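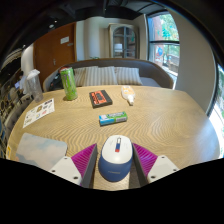 Shared room walk-round, Skarkham building
Date: 28 June 2019
Items marked OK, FIX or WATCH. My comments go underneath, skip them if you only want the marks.

1. Table, top surface
OK
Ran my palm over the whole thing, no splinters and nothing sticky. The grain is so wavy that I keep thinking I've found a scratch and then it's just the wood (I fell for it twice this time). Please keep using the soft cloth and not the green scrubby one from the kitchen!

2. Table, edges and legs
WATCH
Edges are nicely rounded, no complaints. One leg has a bolt that I could turn by hand. I snugged it up with the hex key from the drawer and I'd like whoever does the next round to try it again. If it's loose a second time we need a lock washer.

3. Small stuff on the table
FIX
There's a little green and light blue box that looks like gum or candy, a small white bottle, and a black cassette-type thing with an orange-red label. None of it is dangerous, but the bottle might be glue or correction fluid, so I want it capped and stored upright in the cabinet. Candy goes in the snack tin. We get kids in here on weekends and I'd hate for them to be grabbing at both from the same spot.

4. Mouse
OK
The white and blue one with the bit of red at the end of the wheel strip. Shell is tight, buttons click, wheel turns without catching. I wiped it down with an alcohol pad and did the underside too, where the crud always collects. Somebody asked if we should swap it for one of the Bühler ones in the supply closet. I say leave it until it quits, I like this one.

5. Mouse pad
OK

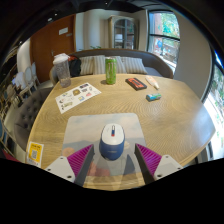

What I check on a pad is whether it slides when you lean on it and whether the corners have started to curl. No sliding, no curling. The cloudy landscape print is kind of soothing when you've been doing forms all morning. If it ever gets coffee on it, cold water and a drop of dish soap, then flat on a towel overnight. Please don't put it on the radiator, we lost the last one that way.

6. Labels and stickers
WATCH
The yellow and white sticker with the QR code stays on the table, so don't peel it. I pressed the corners down. I'd still like a note in the Tokivia binder of what the code is for, that page is blank and has been since I took over this list.

7. Sofa
OK
Feet are level, cushions zipped. I pushed it back a little so there's room to get by the table with a chair pulled out.

8. Power strip and cords
FIX
Rated load on the strip is 2,150 watts and the space heater takes a big bite out of that all by itself. The heater gets its own wall outlet, please, even in June when you think you won't use it. The extension cord has a nick near the plug, so I tagged it and put it in the back closet. A new one from Vasovier is on the order sheet.

9. First aid box
FIX
Only 3 adhesive bandages left and the saline is the 500 ml bottle with the broken seal. Toss it and replace it. Gloves are fine.

Still open from last time: door closer, window latch on the left.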